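Search this site Go

Filed under: Laundry & Cleaning > Kids' Stuff

Washing soft toys, quick notes as the machine is on and I've got 10 minutes.

Check the label first. No label, treat it as hand wash. Anything with a battery box or a music thing inside gets surface cleaned only, damp cloth, drop of washing up liquid, done.

Old pillowcase, toys in, knot the top. 30 is plenty for most. Gentle spin. Skip the softener, it makes teh fur go flat and a bit greasy.

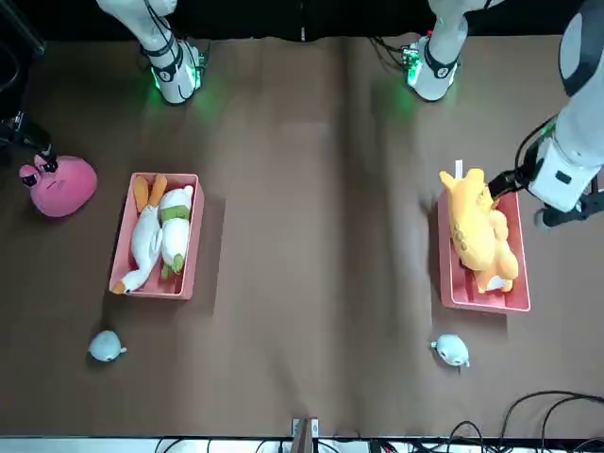 Soft toys and pink plastic bins on a brown tabletop.

Dust mites: freezer bag, overnight in the freezer, then wash. Jhun Cabanatuan wrote in to say he does his at 60 but I'd only risk that on plain cotton ones. Lost a rabbit's nose that way last December.

Drying. Not the radiator, the stuffing clumps. Lay flat on a towel, turn them, squash the middle to see if its still damp. Can take two days for a big one. Brush the fur with an old toothbrush when nearly dry.

Loose eyes, sew before washing, not after.

Smelly but not dirty? Bicarb in a bag, shake, leave an hour, hoover off with a sock over the nozzle.

Tags: soft toys, washing, bicarb, drying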